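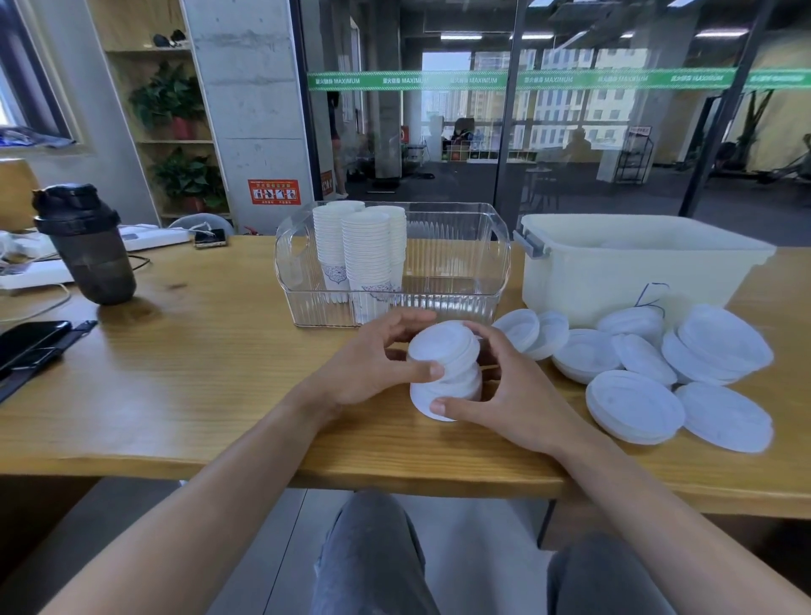 Two hands holding a short stack of lids upright on the table.

I spent most of an afternoon on cups and lids, and I'm oddly proud of it! If you've been to one of our December coffee mornings you'll know how the hot drinks table usually goes. Somebody grabs a cup, somebody else is digging for a lid, and the line backs up to the door while the coffee goes cold.

So Raíssa Mendonça and I cleared the supply cupboard onto the big table and started over. The paper cups (the white ones with the pretty blue pattern near the bottom) now live in the clear bin with the handle cutouts, standing up in tall stacks so you can see when we're getting low. Lids go in the white box with the gray latch. Please don't mix them back together, I'm begging you.

A tip if you're ever on lid duty: hold a short stack upright between your hands and tap the edge on the table until they line up. Keep the stacks short. I tried to do 30 at once and they went everywhere, and I was fishing lids out from under my chair for ages. Stacks of 20 are much friendlier.

We found 2 sizes of lid in the cupboard, by the way, and the small ones don't fit anything we own. Odair Amaral is taking those for his seedlings, unless you have the matching cups at home, in which case tell him quickly.

Next coffee morning is 15/12/2022. Daiane Figueiredo is bringing her orange cake again, and we could still use a couple of people to pour. Bring your own mug if you like, it saves me a lid!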